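¿Cómo aprende un robot a mirar?

Hola. Soy Gwenaël Pons y hago programas para robots. Antes de que un robot toque una botella de verdad, yo le dejo practicar en un jardín que existe solamente dentro del ordenador. A este jardín lo llamamos Jeltik.

Mirad lo que recibe el programa cuando el robot mira:
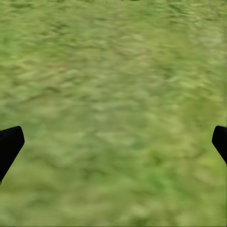
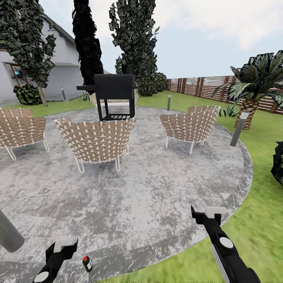
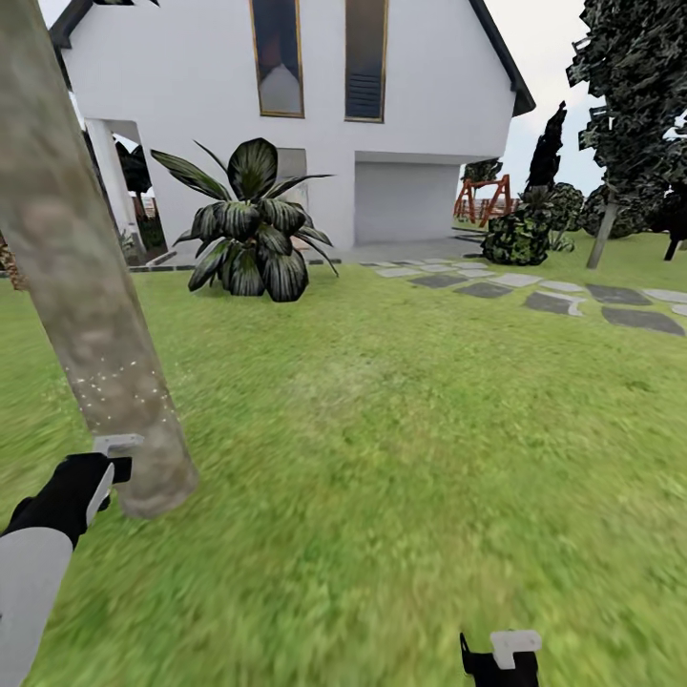 Tres vistas del jardín simulado Jeltik. En las tres se ve algo de las pinzas del robot.

¿Qué es un simulador?

Es un programa que dibuja un lugar y que también calcula cómo se mueven las cosas. Se parece a un videojuego, pero el jugador es otro programa. Si una silla se cae, se empieza otra vez y no se rompe nada. En una noche podemos hacer hasta 3,000 intentos.

¿Qué ve el robot?

Para vosotros es fácil: una casa blanca, una barbacoa, unas sillas. Para el ordenador, una imagen es una lista muy larga de números, y cada número dice cuánto color hay en un puntito. La parte del programa que busca cosas dentro de esos números se llama percepción. La nuestra tiene nombre, Gradar.

Gradar tiene trabajos fáciles y difíciles. En la primera vista hay hierba y dos dedos negros, y entre los dedos no hay nada para coger. El programa tiene que saber responder también esto: «nada». En la segunda hay una botella pequeña con tapón rojo, de pie sobre el suelo gris del patio. En la tercera, una pinza está muy cerca de un tronco, y conviene que el programa sepa dónde termina el brazo y dónde empieza el árbol.

¿Y después?

Después viene la planificación. El programa piensa un camino para la mano, como cuando tú buscas el vaso en la mesa sin tirar la jarra. Corta el camino en pasos pequeños - a veces 27, a veces 700 - y mira si en alguno chocaría con algo. Si choca, busca otro camino.

Al final trabaja el control, que manda a cada motor cuánto debe girar. Mi compañero Hugo Hoarau escribe esta parte. Él dice que es como montar en bicicleta: corriges un poquito todo el tiempo.

Palabras para recordar

Simulador: un lugar hecho con el ordenador.
Percepción: encontrar cosas en una imagen.
Planificación: elegir el camino.
Control: mover los motores.

Prueba en casa

Pon un vaso de plástico en la mesa, cierra los ojos y pide a alguien que te guíe solo con palabras: «izquierda», «más arriba», «cierra la mano». Luego cambiad los papeles.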